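Janelle Talavera has bath time and laundry in the same place

I drove out to Demstead on a Sunday to talk to Janelle Talavera about towels, which is a sentence I never expected to type. I wanted to talk to her because she and her sister run Beltden, a six-room guesthouse on the hill road, and every friend I've sent there has come home talking about the washroom. Nobody comes home talking about a washroom! So I brought a notebook and a box of donuts and let her talk.

She was folding when I came in and she kept folding the whole time. "Sit wherever there isn't a pile," she told me, so I took the step.

Beltden has been open five years. The building was a feed office before that, then a dentist's, then empty. Janelle bought it with 186 dollars left in her checking account after closing (she still has the bank slip, taped inside a cupboard) and did most of the first year's work with her sister and one plumber from Nalville, who came when he felt like it. "He'd show up at seven at night with his dog," she said. "We'd have dinner going, so he'd eat, and then he'd fix one pipe."

I asked how she ended up doing all the linens by hand, and she groaned. The first washing machine died in June, right at the start of the busy season, and the second one chewed the edges off a set of good napkins. "I cried over napkins," she said. "My sister had to take me outside." She has a machine for the sheets now, but the small cloths – hand towels, napkins, the face cloths guests use for makeup – get sorted, soaked and wrung out by her, most mornings before nine.

There's a color system, and she is serious about it. White is bed and bath. Reds and maroons are for faces and hands, and she started buying those after one weekend with a wedding party and a great deal of mascara. "You can't get that out of white. I tried everything. I tried toothpaste." She buys the cloths from Sotiropoulos, a family shop in Nalville that sells restaurant linens out the back, and she'll take 20 at a time whether she needs them or not. Last fall she went a little wild and came home with 200. They were a really good price, she said, twice.

The bright red ones bleed, by the way. She washes them apart from the dark ones for the first few rounds and puts a splash of vinegar in the rinse. I asked if the vinegar does anything and she laughed at me. "My grandmother did it, so I do it. Ask a chemist."

We got off the subject for a while. She told me about the guest who stayed a month to finish a book and then left the book in the drawer, and about the winter the hill road iced over and she had the same couple for four extra nights. They played cards for quarters. The husband still owes her money, and he sends a postcard every year to say so.

What I liked most was how little she cares about things matching. The hand towels don't go with the bath mats, and the mugs come from everywhere. Guests notice and a few of them write it in the reviews, and she reads those out loud to her sister in a fancy voice. "People want to dry their face," she said. "It's a towel. Is it clean? Is it soft? Okay then."

She did let me try the wringing. I was bad at it. You fold the cloth the long way, then over again, and twist away from yourself, and if you twist toward yourself you get a lap full of water, as I can report. She gave me a dry one to sit on and went back to her pile, and we ate the donuts standing up after that because neither of us wanted sugar on the clean stuff.

Sorting is where her day starts, and she doesn't bother with baskets for it. She likes to have the small cloths down inside something big and round with high sides, where they can't wander off under the furniture. The wooden drum suits her fine, with its shiny reddish-brown inside and the white edge running along the rim, and a bright red cloth shows up in it from clear across the room. Even a dark maroon one bunched against the wall is easy enough to find. "I like seeing what I've got," she said, and then she asked if I was going to eat that last donut.

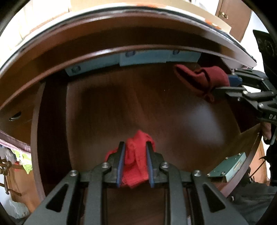
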